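4 min read

We use cookies to remember your settings. Accept | Manage

How I Oil a Worn Wooden Table

I put this off for two years with my own kitchen table, and then it took me one afternoon (plus a lot of waiting around). If yours looks dull and gray where everybody puts their elbows, you can fix it!

First, find out what's on it now. Rub a hidden spot with a little mineral spirits. If it stays shiny and smooth, you've probably got varnish, and oil will just sit on top until you sand all that off.

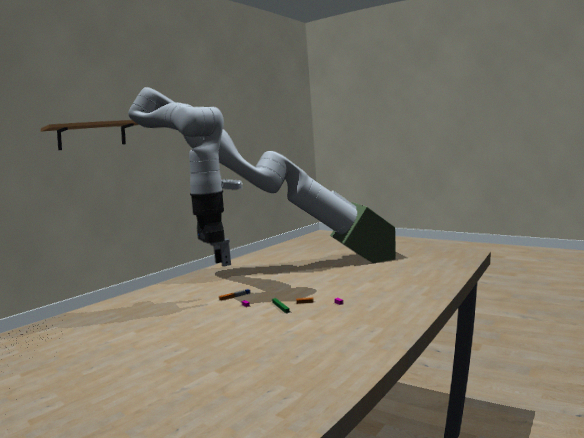 Mine was bare in the middle and oiled at the ends, so I went straight to sanding. Start with 130 grit if that's what your store carries – mine had it in a dusty bin by the register – and always go with the grain. Wear a mask. Vacuum, wipe with a damp rag, and let it dry overnight.

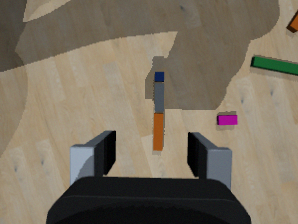

Once it's dry, the damp rag will have raised tiny fuzzy fibers. Knock those back with 300 grit and a very light hand. I skipped this on my first try and the top felt like a peach.

Now the oil. Pour out a puddle the size of a pancake, spread it with a lint-free cloth, and work toward yourself.
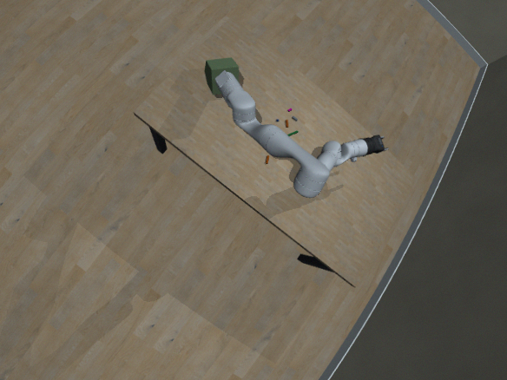 Wait fifteen minutes, then wipe off everything that hasn't soaked in. Really wipe! Leftover oil goes sticky and stays that way for days. Do a second coat the next day, and lay your rags flat outside to dry, because oily rags in a heap can catch fire.

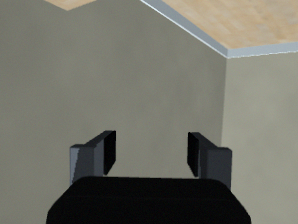 Light wood floor, gray-blue baseboard and plain gray-green walls.

Keep hot pans off it for a week or so.

Comments (2)

Refilwe Matlala: Does this work on a butcher block too?

Reinaldo Moura: Mine took three coats, very thirsty old pine. Thanks for the peach warning.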